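**Media release, August 2023**

**Tusano puts its laundry folders in charge of teaching the robots**

Hi, I'm Rodica Marinescu, and I run the folding floor at Tusano. We do wash-and-fold for households, and as of this month four of my folders spend part of their paid week showing a machine how it's done, with a gripper in each hand and ordinary clothes on an ordinary bed. 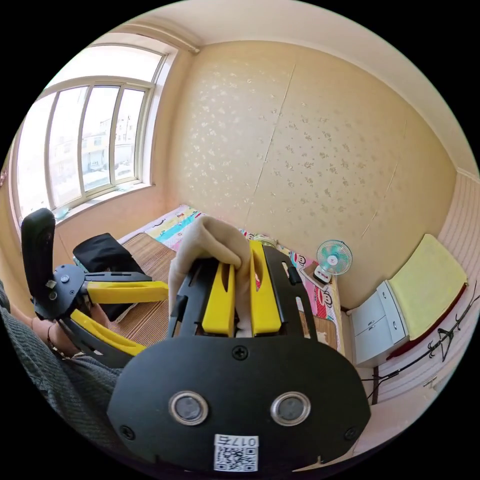
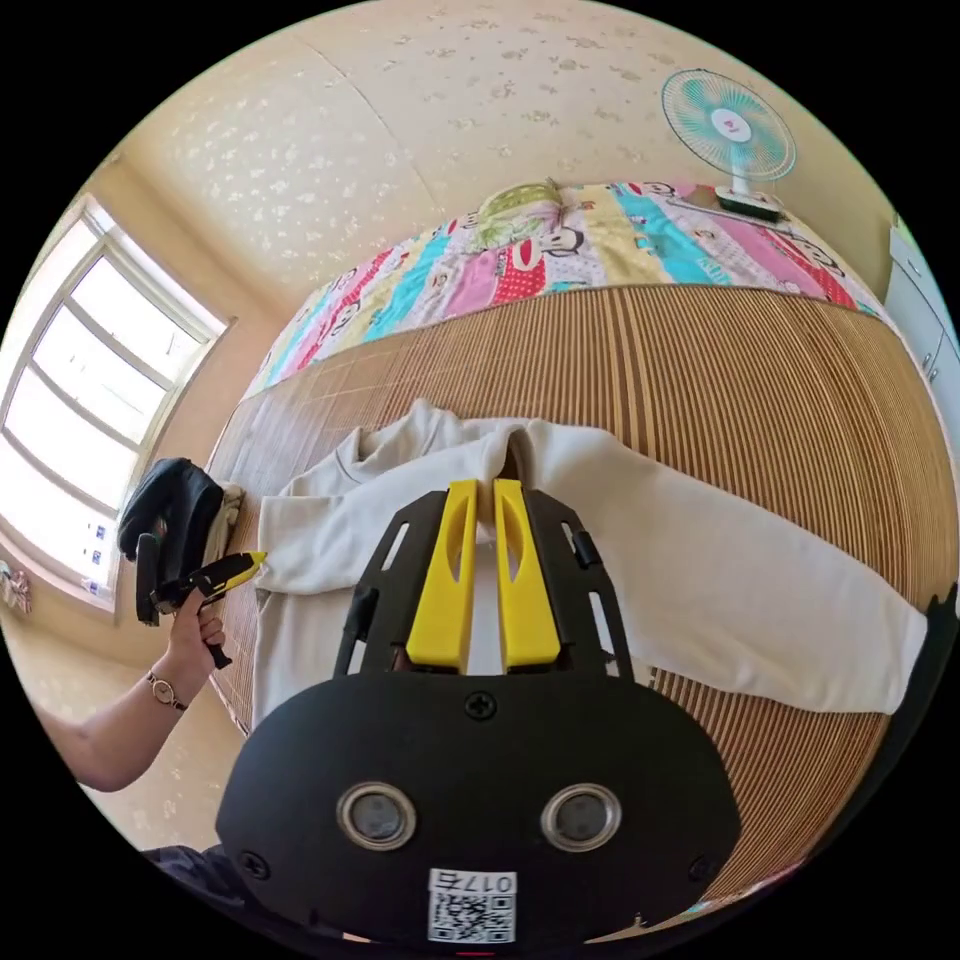

## What's changing for the crew

Since January we've recorded 2000 folds for the Briltamel folding arm, which goes onto our Urkham floor later this year. It'll take the plain stuff first, towels and tees mostly. Jumpers with floppy sleeves stay with us for a good while yet (try pinching one with two stiff fingers and you'll see why!).

All 84 of our staff keep their jobs and their hours. Recording shifts are paid at the senior folder rate, nobody does more than two hours at a stretch, and you can say no. A few have, and that's fine by me. My own wrists have had years of this work, so I'm pretty keen to hand over the towels.

## Come and have a look

We're opening the Urkham floor to local media and to customers once the arm is in. If you'd like to come along, ring the Tusano front desk and ask for me. The Jiang depot carries on folding by hand for now, and pickup days stay the same at both sites.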